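Does Natural Stone Deserve Its Reputation in the Home Kitchen?

Interior Materials, Term Project Report

1. Why we picked this question

Every kitchen showroom we walked into for this project told us the same thing: marble is a lifetime surface, it stays cool, it only gets prettier with age. Those are three separate claims and they usually come in one breath, from a person standing next to a price tag. We wanted to see how much of it holds up with people who have to cook on the stuff.

Our starting guess was that the claims would be partly true and mostly overpriced. The report tries to be fair about the first half of that.
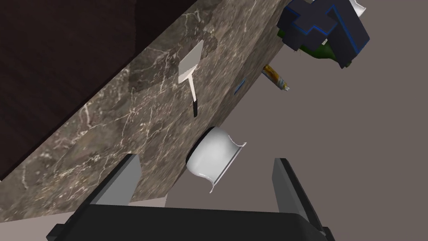

2. What we did

We sent a short survey to households in the Mistodwood development, where many of the kitchens were built with either marble or laminate tops. We got 245 replies we could use. Another 19 were left out for being incomplete, so 264 came back in all. We also did a small stain test on offcuts from Camenzind, a stone yard that let us take pieces from the scrap bin.

The stain test used lemon juice, black coffee, red wine and cooking oil. Each one sat on the stone for 15 minutes and was then wiped off with a damp cloth. We repeated it with a 30 minute wait. Half the offcuts had been treated with Pollico, a brush-on sealer, and half were bare.

The survey has a weakness we should admit early. People who paid a lot for a counter do not like to say it was a mistake. We asked about satisfaction first and damage second, and the two sets of answers do not match very well.

3. What people told us

Most marble owners said they were happy or very happy. Many of those same people then reported rings, dull patches or chips along the front edge. One wrote that her counter was "perfect apart from the area by the sink." The area by the sink is where she does most of her work.

Laminate owners were less excited and also less worried. They complained about seams and about scorch marks from pans. Hardly any of them mentioned a cleaning routine, while the marble group wrote long answers on the subject.

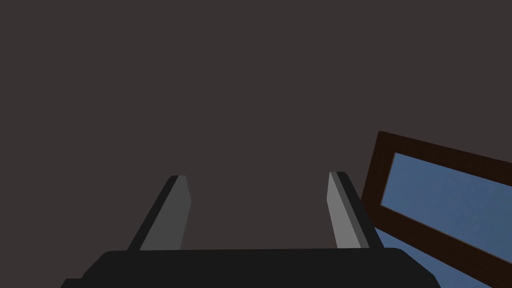 Fig. 2. Two gripper fingers standing open before a plain dark surface.

Color came up more than we expected. Several owners of dark stone said they picked it because it hides dirt. We doubt this. Dark stone hides coffee, but flour and water spots show up from across the room, and in our own test lemon juice left its worst mark on the darkest sample.

4. The stain test

Lemon juice etched the bare offcuts at the shorter wait. The mark was a dull patch you could feel with a fingernail, and no amount of wiping changed it. Wine left a pale ring on bare stone. Coffee wiped off at 15 minutes and left a shadow at 30. Oil soaked in and was still there on Thursday when we came back to the lab.

The sealed offcuts did better with oil, coffee and wine. With lemon juice they did no better at all. The Pollico label says "protects against everyday spills," and we think a buyer would take that to include lemon. A sealer slows down soaking. Acid is eating the stone itself, so a sealer of this kind has little to offer there.

We also looked at tools, briefly. Prerora's care leaflet tells owners to use only soft utensils on stone. We found no scratches from plastic or wood, and light gray streaks from a steel spoon that came off with dish soap. The leaflet's advice is harmless, but it also happens to come with an order form for utensils. 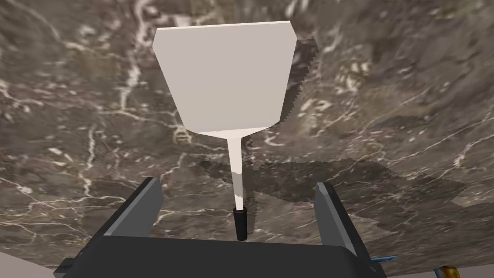
Yaroslav Koval
Second-year student, Interior Materials

I wrote this section on my own, as the group did not agree on it. My view is that we were too kind to the "stays cool" claim. Stone feels cool to the hand when the room is cooler than you are. So does tile, and so does a steel tray. Leave dough on it long enough and the stone warms up toward room temperature like anything else. The bakers in our survey who swear by marble may well be right that it helps with pastry, but none of them had tried a chilled tray next to it, and neither had we. We should have.

5. Light and placement

A last point that we did not plan to cover. Owners with a window near the counter reported more visible marks than owners without one. We don't think the light does any damage. A low sun across a polished top shows every dull patch – the same counter under a ceiling lamp can look nearly new. Showrooms use ceiling lamps. 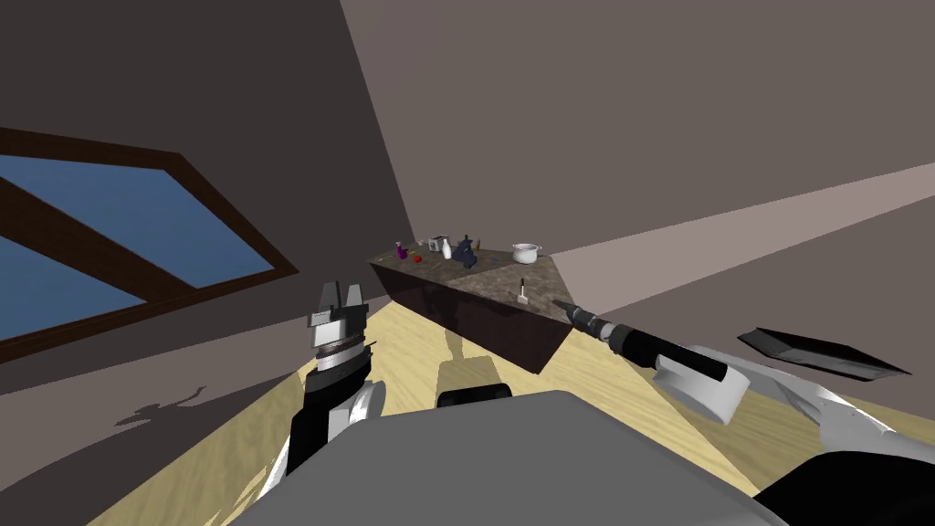 Fig. 4. Kitchen counter in a room with sloped walls and a slanted window.

6. What we would tell a buyer

Ask for an offcut and put lemon on it at home. Look at the sample by a window in the late afternoon. Ask what the sealer does not cover, and get the answer in writing.

We can't say marble is a bad choice. Our stain test used one yard's scraps, and the survey covers a single development where the counters are all of a similar age. A repeat with older kitchens would tell us more about the "lifetime" claim, which we were not able to test.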